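Speaker notes - "Looking after the bathroom cell"
Saturday, second slot, 40 minutes with questions. Zewditu is running the slides.

## Before I start

Check the clicker. Say who we are: I'm Zinash Lencho, I look after the simulated cells at Vondari. Zewditu Berhe wrote the checking script that comes up in the second half.

Ask how many people keep a simulated cell alongside a real one. If it's most of the room, skip the next paragraph.

The cell is one two-armed robot in one bathroom, all of it simulated. We call it Braltport. We use it to try out counter-clearing jobs before they go anywhere near hardware. A simulated cell doesn't wear out, and people take that to mean it doesn't need looking after. Ours needs somebody for half a day most weeks. The talk is about what that half day goes on.

## Slide 2 - The cell as it stands

Let them look at it for a few seconds before talking.
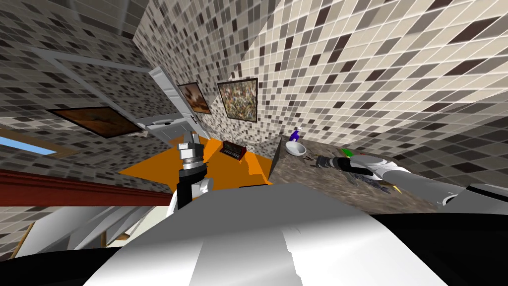

*Braltport from the body view: left arm upright, right arm reaching in over the granite counter on the right.*

Points to make:

- The view is wide and tilted. We keep it that way on purpose, as it gets both arms and the counter in together. The price is that straight lines bend, so don't judge by eye whether something is level.
- The items that matter for the job are on the counter. The bowl and the spray bottle are the two we use as reference points when checking the layout.
- The walls are mosaic from end to end. More on that later, it causes half our trouble.

If asked why a bathroom: the first job we were given was a bathroom job. There's no cleverer answer.

## Slide 3 - Start-up routine

Go through this slowly, people photograph this slide.

1. Load the room with the arms parked. Never load the room around arms that are already moving.
2. Read the joint values for both arms and compare them with the parked set. We allow no difference at all here. It's a simulation, so parked should mean parked.
3. Open and close each gripper with nothing in it. Left first, then right.
4. Bring both grippers forward over the open part of the room and stop short of the counter.
5. Let the small items settle before reading their positions.

Step five was added late. The loose items are dropped in a hair above the stone, and if you read positions straight away you get numbers that are wrong by the height of the drop. We had 138 runs logged with that fault before Zewditu spotted it. Tell that one plainly, it's our mistake and it's useful to others.

## Slide 4 - Reach and the counter

The right arm does most of the counter work, so its side gets the most attention. The left arm mostly works lower down and nearer the body.

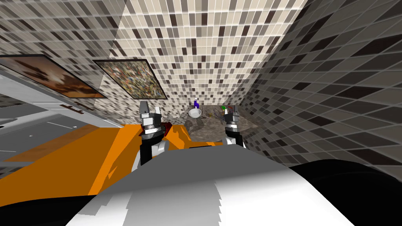 What goes wrong at this stage is nearly always the shoulder offset. If somebody edits the robot file and the offset moves, the gripper still looks fine from the body view, and then it misses the small items and touches the stone. We now run a touch test after each edit. The gripper comes down on a fixed point on the counter, and the contact height is written to the log. If it differs from the last good value, the edit is backed out and we look at it before anything else is run.

Mention Gebru here. That's our name for the shared robot file. Only two of us can change it, and each change has a line in the log saying why.

Drink of water. Check the time, should be at 20 minutes or a bit under.

## Slide 5 - Wrist views

Each hand has a view of its own, and these need their own check. The body view can be perfect while a wrist view is pointing off to one side.

What we check:

- Both fingers are in view, with the palm block along the bottom.
- The fingers are the right way round. We once had left and right swapped for two days.
- The gap between the fingers is clear when nothing is held.
- The background is sharp enough to tell one tile from the next.

On the last point: small repeating tiles are hard on any matching method. One patch of mosaic looks much like another, and close to a wall the hand may see little else. A framed picture on the wall helps a great deal, as it gives the matcher something that doesn't repeat. When we took the pictures out to save loading time, the wrist checks got worse straight away, so they went back in. 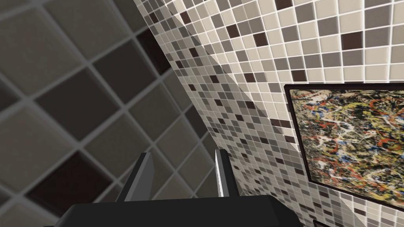

## Slide 6 - The nightly check

Zewditu may want to take this one. Ask her beforehand.

The script is called Kunow. It loads the room, runs the start-up routine, does the touch test on both sides and saves one still from each view. It stops at the first failure. We tried letting it carry on and collect all the failures, but the later ones were nearly always caused by the first, and reading them wasted the morning.

The count stands at 1091 nightly runs. Most failures are dull: a missing texture, a moved file, a full disk. Say so.

The stills are looked at by a person, once a week, 10 at a time. The script doesn't judge them.

## Slide 7 - What we'd change

- Put the settling wait in from the start.
- Keep the robot file and the room file apart. Ours were one file until June and it made every repair slower.
- Write down the parked joint values on paper and pin them up.

Leave this slide up for questions. If somebody asks whether results carry over to the real arms, say that's Zewditu's subject and hand over. If nobody asks anything, show the log format on the spare slide.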